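Sorting the cup shelf

2018-01-20

I spent most of this morning on the cup shelf. It has needed doing since September, when Beverley moved out and left me her half of the kitchen, and I kept putting it off by stacking things two high. Then the stack by the wall started leaning, and that was enough to get me started.

The shelf is 51 inches long and not very deep. When we first put it up it held the everyday cups and nothing else. Over the years it also picked up two egg cups, a sugar bowl without a lid, a jar of takeout soy sauce packets and a travel mug from a company called Rorketti that I have never worked for. I took all of it down and put it on the counter, then wiped the shelf with dish soap and warm water. The back corner took three passes. Something had been spilled there and dried hard, probably honey.

My rule was that I would keep 12 cups. That is one full load for the top rack of the dishwasher, and it covers the most people I have ever had over at once. Everything else had to go in the box for the thrift store in Priltgate or find a job somewhere else in the house. One went to the bathroom for toothbrushes. One with a chipped handle is now on the desk with pens in it.

The white ones were easy. They all came from the same set, they stack without wobbling, and they go in the microwave. I kept six. The tall glass ones were easy too, in the other direction. They get too hot to hold and I have been avoiding them for years without admitting it.

The blue one took longer. I bought it at a pottery sale in Kelach with Jad, on the trip where the car heater quit, and I have had it longer than almost anything else in the kitchen. It doesn't match the others and it doesn't stack with them. I had it in the thrift box at one point and then took it out again.
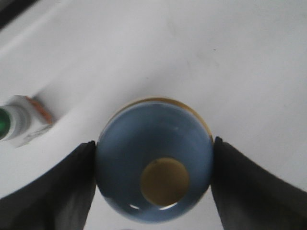

The blue cup, looking straight down into it. Staying.

What I like is the color. It's a slate blue inside, on the matte side, with a thin tan-gold line along part of the rim. I use it for tea in the afternoon and almost never for coffee -- coffee goes in the white ones, and I couldn't tell you why I started doing it that way. Wissam says it's the only cup in the house that looks like a person picked it out. He may be right. The white set was a gift and the rest just showed up.

So that made seven, and the other five were filled in by lunch. Two are the big soup mugs, which I argued with myself over and then counted as cups. One is the green one my aunt Bronisława sent. The last two are plain brown diner mugs that I would be happy to drop on the floor, which makes them useful when there are kids here.

For the arrangement I put the white ones on the left, nearest the dishwasher, stacked in twos. The soup mugs are on the far right. The odd ones sit in a single row between them so I don't have to lift anything to get at them. The sugar bowl went to the pantry and is holding tea bags. The soy sauce packets went in the trash, except for a few that looked newer.

I lined the shelf with leftover drawer liner from Ghanem, the hardware place near the post office. It's the rubbery kind. I cut it with kitchen scissors and the front edge isn't straight -- you notice it if you're sitting at the table. I may redo it when I buy more for the pan drawer.

The box is by the front door with the tall glasses wrapped in newspaper. Beverley wants to look through it before it goes, so it will be there until she comes by.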